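Three weeks on the listener desk at Pirketti

15 November 2022

I finally get to write about this! Since October I've been helping out at Pirketti, the little exile radio station that broadcasts back into a country where it can no longer keep an office, and I have been talking my friends' ears off about it. My sister has banned the subject at dinner. So you get it instead.

Pirketti is 17 people spread over four cities, plus whoever wanders in to answer mail, which on Monday and Thursday evenings is me. The main newsroom is on the second floor of a building in Zekbridge, over a shop that repairs sewing machines. They have one real studio, one closet with blankets stapled to the walls (it sounds better than the studio, and everybody knows it), and a kitchen where most of the editing happens because the heater works in there.

I'd listened to them for years before I knew anyone on staff. My grandmother had the evening bulletin on while she peeled potatoes, back when they still had a medium wave frequency, and I can hum the old jingle in my sleep. So the first time I walked past the mixing desk and heard that jingle come out of an actual speaker in the actual room, I got a bit teary and had to pretend I was looking for the bathroom.

My job is the listener desk. People write in by email, by messaging app, and now and then on paper, sent through a cousin in some third country with the stamps half peeled off. I read everything, sort it, and pass along anything that looks like a news tip. The rest gets an answer from me. I love it so much! A retired bus driver sends corrections to our pronunciation of village names, and he has been right every single time so far. A student wanted to know which of our presenters owns the dog that barked during the wheat price story. (Severyn. The dog is called Wuris, and she is a menace.)

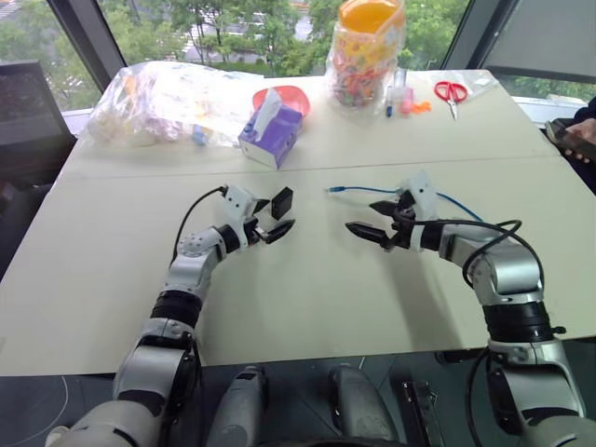

How do people inside the country hear the station if the website is blocked there?

Mostly through mirror sites and a daily audio file that gets passed from phone to phone. The mirrors are copies of the site at other addresses, and when one gets blocked the web team puts up a new one and sends the link to the newsletter list. The audio file is the evening bulletin squeezed down very small, so it goes through even on a terrible connection. There's also a satellite channel, for anybody whose dish still points the right way.

The bulletin runs 20 minutes and I've now sat in on five of them. Tshepo Du Plessis produces it on weeknights, and watching him work is like watching someone land a plane while making a sandwich. He came over from sports radio, and he still times everything with a stopwatch on a string around his neck. Last Thursday a guest dropped off the line with 70 seconds of her interview still to go, and he had the next item rolling before I'd understood there was a problem. Then he ate a cracker.

What has surprised me most is how slow the careful parts are. I had imagined a newsroom as constant shouting. There is some shouting (see: dog). But one short item about a school closure sat for a day and a half while Severyn Fedoruk tried to get a second person to confirm it, and when that second person remembered the date differently, it sat for another afternoon. I was itching for it to go out. Severyn wasn't bothered in the least. The story ran Friday with the right date, and on Saturday we had a message from a parent at the school saying thank you, which I printed out and taped to the fridge.

There's a lot I can't write here, and I'm sure you can guess why. I won't name the people who send us things, or say where they live, or tell the really good story about the umbrella. Even the letters go into a locked cabinet once I've typed up the parts we need. I took a half-day training on all of that before they let me near the inbox, and I left it with four new passwords and a strong desire to throw my old phone in the river.

Some of you asked after my last post whether it's depressing. Parts of it are. Two of the reporters haven't been home in years, and one missed her father's funeral. When the office that handled the regional program was shut, they lost their whole tape archive, and you can still hear the anger when anyone mentions it. But then it's quarter to six and somebody is racing down the hall with a script in one hand and a shoe in the other, and it's hard to be gloomy in the middle of that.

Next month I get to help with the Polishchuk tapes! A family by that name recorded the station off the air at their kitchen table for most of the nineties, and they've handed over boxes and boxes of cassettes. Somebody has to listen to them all and write down what's on each one, and my hand was up before the question was finished. I've already bought a secondhand cassette player and cleaned the heads with a cotton swab.

If you have a working pair of those old foam headphones you don't want, please leave me a comment. Mine fell apart on Sunday and there are orange crumbs all over my desk.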